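Stream Bank and Outfall Walk: Checklist With My Comments

I've been walking the Kurnwood stretch of the creek every March for a good while now, and people keep asking for a copy of the list I carry. So I typed it up, along with what I scribbled in the margins this time. The list itself came from Chia-jung Au, who wrote it for the Porar side of the watershed, and I've added bits to it that she may or may not approve of (hi, Chia-jung!).

Use it as is, or hack it up for your own creek. Mark each line OK, WATCH or FIX. If you can't decide between WATCH and FIX, write FIX and let the county argue with you.

Before you go down the bank

1. Check the gauge reading from that morning. OK
We don't go down if it's over 3 feet at the Skornonard bridge. It was well under, and the water had that green-brown look it gets before the leaves come in.

2. Somebody on the road knows when you're due back. OK
I-hsuan Chien had our times. I said noon and we got back closer to two, so I owe her an apology and probably lunch.

3. Boots, gloves, long sleeves, whistle. WATCH
My left boot leaks. I knew it leaked last year. I wrote "buy boots" on last year's sheet and there it is again on this one.

4. Sample bottles labeled before you leave the car. OK
Do this with dry hands. Marker on a wet bottle slides right off and then you've got a row of mystery water.

The bank

5. Fresh slumping or cracks along the top edge. FIX
The bend below the old Kong feed store has lost a big bite of bank, and there's a crack running back from the lip toward the path. I stayed well away from it and so should you. I'd like tape up there before the school groups come through.

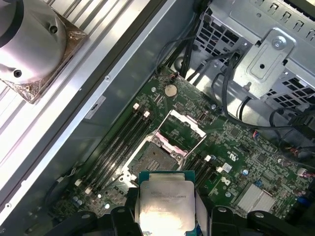

6. Roots showing on the big trees. WATCH
Two sycamores look worse than I remember, though I say that every spring and they're still standing. The willow stakes we put in upstream are mostly budding, which made my whole morning! Out of the 200 we planted I'd be happy with half, and it looks a lot better than half.

7. Knotweed or other unwanted stuff coming up. FIX
Yes. Red shoots right by the footbridge. Please don't pull it and toss it in the creek, it'll just move in downstream at somebody else's place. Bag it and take it out with you.

8. Trash line. WATCH
The usual bottles and foam, plus one entire patio umbrella (closed, sort of). We hauled out what we could carry. The tire is still there. I've tried that tire three springs running and I'm starting to think of it as part of the geology.

The pipes

9. Every outfall found and its tag readable. WATCH
The tag on 113 has gone completely green and I only knew it because I know where it is. Scrub it with a stiff brush, don't scrape it, the numbers are just painted on.

10. Flow when it hasn't rained. FIX
We'd had no rain to speak of, and 113 was still running at a steady dribble. It didn't smell like much, maybe a little like laundry. I took a bottle and called it in from the car. If you find one of these, write down the time (mine was 10:40) and stay out of the flow.

11. Scum, sheen or odd color. OK
There was a rainbow film in the side pool, but it broke into plates when I poked it with a stick, so that's iron bacteria doing its thing. Oil swirls back together after you poke it. Carry a stick.

12. Screens and grates clear. WATCH
The upper grate was packed with leaves. I cleared the front of it with a rake from the bank. Nobody should be reaching behind a grate by hand, ever, even if it looks shallow.

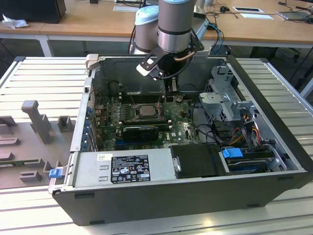 13. Silt fence at the building site above the creek. FIX
It's lying down in two places, and muddy water has clearly been going over it at the low corner. The permit sign says almost 1000 feet of fence, and I'd say they put up all of it and then never looked at it again. I've sent the site office a polite note. The next note will be less polite.

Once you're home

14. Bottles in the fridge, sheet copied, boots hosed off.
Hose the boots even if you're tired. Mud snails ride along in the treads and I don't want to be the one who carries them over to the Porar side.

15. FIX items called in the same day.
Bank at the bend, knotweed, pipe 113, silt fence. The first three are in and I have reference numbers for them. The county line for the silt fence rang and rang, so I'll try again tomorrow after breakfast.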